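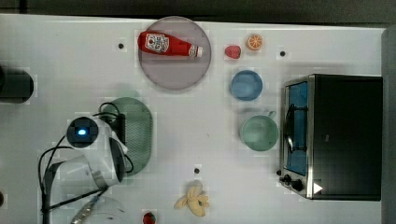
Figure 5. Plate, bowl and food on a white tabletop, seen from above.

Section 5: Setting Up the Guserham Folding Kitchen Table

Read this section all the way through before you unpack the legs. One adult can do the work, but a second person makes step 6 easier. You need a Phillips screwdriver and the 13 mm wrench from the parts bag.

Caution: Do not use a power driver on the leg brackets. The threads are soft and will strip.

Unfolding the legs

1. Lay a blanket on the floor and place the tabletop on it, face down.
2. Remove the cardboard from both hinges. Check for staples.
3. Lift the first leg frame until the lock clicks. Pull back on it lightly. If it moves, the lock is not seated.
4. Repeat with the second leg frame.
5. Fit the cross brace between the two frames with the long bolts. Tighten them by hand only.
6. Turn the table over onto its feet. Lift from the long sides – never by the cross brace.
7. Tighten the long bolts with the wrench, a little at a time, going back and forth between them.

Note: Tables sold under the Climberg name have a one-piece brace with no bolts. Skip steps 5 and 7 and press the brace into its clips.

Leveling

8. Move the table to where it will stay. Allow at least 60 cm on each side where someone will sit.
9. Press down on each corner in turn. If the table rocks, unscrew the foot at the high corner until it touches the floor.
10. Lock each foot with its thin nut.

On tile, check again after a week. The feet settle a little, and the lock nuts may need another quarter turn.

First cleaning

Wipe the top with warm water and a drop of dish soap, then dry it with a soft cloth. There is a light film on new tops from the factory, and it may take two passes to remove. Do not use scouring powder, bleach or a melamine sponge. These leave dull patches that cannot be polished out.

Wipe up ketchup, citrus juice and berry stains the same day. For a mark that has dried, lay a damp cloth over it for 5 minutes and wipe again.

Caution: Set hot pans on a trivet. Heat damage to the top is not covered by the warranty.

Folding for storage

Loosen the long bolts and take off the cross brace before you release the leg locks. Keep fingers clear of the hinges. Store the table flat or on its long edge in a dry room – a damp garage will swell the core.

Replacement feet and lock nuts are sold as part 428 and can be ordered from the Tullmont parts desk. Have the number on the hinge label ready when you order.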